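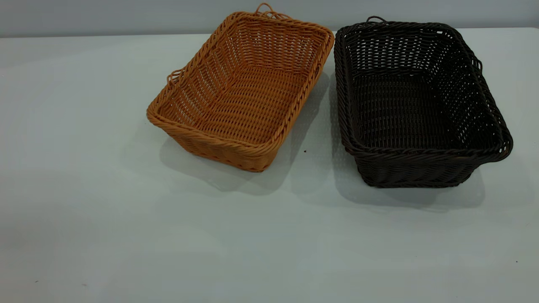 Vondier basket set, release 2 — sample episodes for buyers of the Clendum pick-and-place kit. Each episode starts from a fixed table view. The tan and dark brown baskets have a small loop handle at each short end, and grasp labels refer to these as loop_a and loop_b. The full set holds 2400 episodes; the free sample holds 100.

Known issue: depth is noisy on the dark weave.

Maintainer: Przemysław Czarnecka, Lundulora
Last updated: Dec 8, 2025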